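Reading the contour map of Brillurura before you walk it

Posted in February by the site author | Filed under: Maps and routes

The tourist office hands out a folded sheet map of Brillurura at the ferry desk. It is free, it is printed on one side, and most people use it to find the beach. I have now used it for three walking trips and have some notes on where it can be trusted and where it can't.

The sheet is drawn at a fixed scale with contours every 30 metres. On an island whose highest point is 147 metres, that gives you four contour lines and a spot height. A lot of ground can hide between two of those lines. The descent into Anance looks like an even slope on paper. On foot it is a flat shelf, then a short steep drop, then another shelf. The steep part is 20-odd metres of loose stone and falls neatly between two contours, so the map shows nothing.

I spent the evening before the first walk at the kitchen table of the rented flat, transferring bus stops from the timetable on to the sheet in pencil, and had supper late. 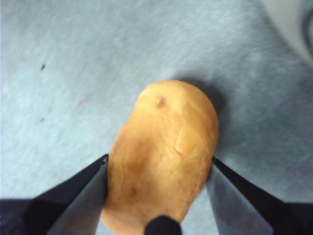 Grid and north

The grid is the old island survey grid. It does not match what a phone gives you. If you read a position from a phone and plot it directly, you will be out by a couple of fields, always in the same direction, to the south-west. The conversion is printed in very small type under the legend. I wrote the offset on the back of my hand for the first day and on the map margin after that.

Grid north and true north are close enough here to ignore. Magnetic north is given for the year of the survey, and the sheet does not say which year that was. I took a bearing from the harbour wall to the chapel at Ferna and compared it with the map. The difference was small, under two degrees, and I have left it alone.

Paths are shown in three styles. A solid red line is a made path. A dashed red line is a path that existed when the sheet was drawn. A dotted black line is a boundary, and on the older print run it is very hard to tell from a dashed path if the ink is faded. I followed one for half an hour above Ferna and ended up at a wall.
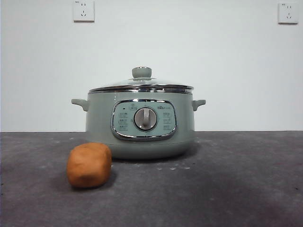
The newer print run fixes the boundary problem by using grey, but drops the wells, and in summer the wells are what you want. I carry both. The two sheets have different fold lines, so the join at Anance is readable on one or the other.

For the north end I would buy the Gunawardena sheet, sold in the bookshop opposite the ferry desk. It has contours every 10 metres and shows the shelves properly. It covers only the top third of the island and costs more than lunch. The shop told me the last printing was 2,000 copies, with roughly 1,000 left, so there is no hurry.

Distances on the signposts are in walking time. The map gives kilometres. The two agree on the coast path and nowhere else. Going inland from Ferna I add a third to whatever the signpost says.
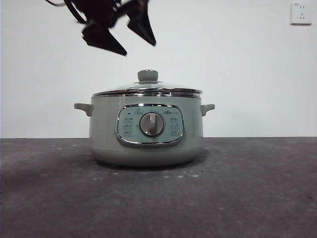 The cooking pot on the table.

Next time I want to check the ford on the east side, marked on both sheets in slightly different places. The older one puts it below the bend in the stream and the newer one above.

Comments (3)

mapfold: The offset is not constant. It gets smaller as you go north. At the lighthouse I had less than half of what you describe.

pj_walks: Is the dashed path from Anance to the quarry still open? It was overgrown when we tried it.

Reply from site author: Open as far as the second gate. I turned back there.

This site uses cookies to remember your settings. By continuing to read you accept their use. Accept | Manage settings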